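How to track down a gripper that reports "closed" when it isn't holding anything

Print this page | E-mail this page

Most advice on missed grasps starts with the software. Retrain, re-tune, collect more runs. I would leave all of that alone until the gripper itself has been checked, and I say so after losing most of a September to a fault that sat in the fingers the whole time.

The setup is a two-arm bench rig, both arms built from servo modules and metal brackets, running the Niltar control package. The job was simple enough: pick up light, floppy things, set them down somewhere else. The log said it was going well. Out of 300 attempts it recorded 212 successful grasps. I stood next to the table for part of that and did not believe it. The arm would close, lift, travel, open, and the thing it was meant to carry would still be lying where it started. The log called that a success.

If your numbers look better than your table does, work through the steps below in order. They cost nothing except time.

Before you start

Cut power to the motors with the hardware switch. A software stop leaves the joints energized on a lot of small rigs, and a finger that is trying to reach a target will keep trying when yours is in the way. The manual for my controller says the software stop is "sufficient for routine adjustment." I disagree, and so would anyone who has had a servo wake up after a dropped connection.

Support the arm before you cut the power. Most of these have no brakes and will sag onto whatever is below.

Step 1. Find out what "closed" means

Open the settings and read how the controller decides that a grasp has worked. There are usually two ways. Either it looks at motor current and calls a grasp good when the current rises past a limit, or it looks at finger position and calls it good when the fingers stop short of fully shut. Some packages combine the two. Mine used position alone, which I only found by reading the config file line by line, because the help page described something else.

Position alone is a poor test. Anything that keeps the fingers from closing the last little bit will pass for an object. A bent link will do it, and so will a pad that has crept forward on its mount.

Write down the number the controller uses for "fully shut." Mine was 1,422 in encoder counts. You will need it in Step 3.

Step 2. Look at the fingers through the wrist camera

Open the gripper all the way and look at the live view. The two pads should sit level with each other and meet face to face when you bring them together. Do this against something pale if you can, so the edges of the pads are easy to judge.

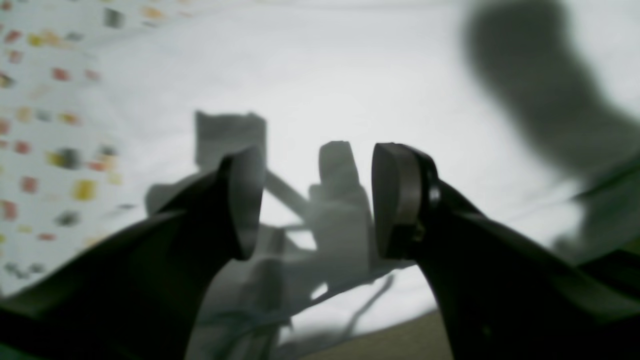 Being level with the fingers open is only half of it. Close them by hand, slowly, with the power off, and watch whether one pad arrives before the other. If the pads touch at the top edge first and leave a wedge of daylight lower down, thin film will slide straight out of that wedge. A solid block won't, and that is why people test with a block, see it lifted, and decide the gripper is fine.

Check each pad fastener with a driver. Do not trust your eye for this. A screw can look seated and still let the pad rock. On my rig one of them took almost a full turn.

Don't reach for thread locker yet. You may want the pad off again in Step 4.

Step 3. Compare the shut reading over several closes

Clear the space between the fingers, get your hands out, and restore power. Command a full close five times and write down the reading each time. Then do the same with the wrist turned a quarter turn, and again with it pointing straight down.

What you want is the same reading every time, near the number from Step 1. What I got was a reading that moved with the wrist angle. The Vovirano forum will tell you that a shifting reading means a bad encoder and that you should order a new servo. Maybe, sometimes. I ordered one, and it did exactly the same thing. Check the cables first.

Step 4. Follow every cable with the arm in its working pose

Cables that hang free at the home position can pull tight when the wrist turns. Put the arm in the pose it uses for picking, cut the power again, and trace each wire from the gripper back up past the last two joints. Tug gently at the connectors. Look for a loop that could catch on a bracket or drop between the fingers.

Do the second arm as well, even if it has never given trouble. Bare boards and loose leads near a moving gripper deserve suspicion of their own, as a short there can look like a dozen other things. 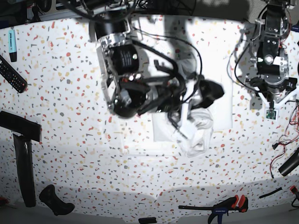 My wrist cable was a little too short for one pose. At that angle it dragged on the moving finger and stopped it early, the controller saw a finger that had stopped early, and another success went into the log. The fix was a longer lead and one tie moved back past the joint. Horkia sells a spiral wrap for this that I have tried and don't rate – it stiffens the bundle and makes the drag worse.

Step 5. Retest with something that is hard to hold

Use a thin plastic bag. It is a nasty test and a fair one. Lay it on a plain sheet so you can see whether it moves, and keep anything you care about out of the arm's reach. Stay outside that reach yourself while it runs.

Judge each lift by eye and keep your own tally beside the controller's. When the two disagree, go with the paper one.

If the bag still slips, turn to the pads. Smooth pads may not grip film at all, however well they line up. Pešek pads in the softer grade worked better for me, though they wear quickly and I would not call them cheap.

Step 6. Change the success test

Even with the mechanical fault gone, do not leave the controller judging itself on position. Add a current check if your servos report current. If they don't, have the arm lift, pause, and close again before it logs anything. Fingers that travel further on the second close had probably lost the object or never had it. Thin film is still awkward here, as it holds the fingers apart by next to nothing, so for bags I keep checking by eye.

A word on old data. Any runs recorded before the repair carry the wrong labels, and no filter I know of will sort them out after the fact. I threw mine away. The vendor's suggestion was to "down-weight" them, and I would want to see evidence for that before trusting a moving arm to it.

If the reading in Step 3 still drifts once the cables are free and the pads are tight, then go ahead and suspect the encoder.

Print this page | E-mail this page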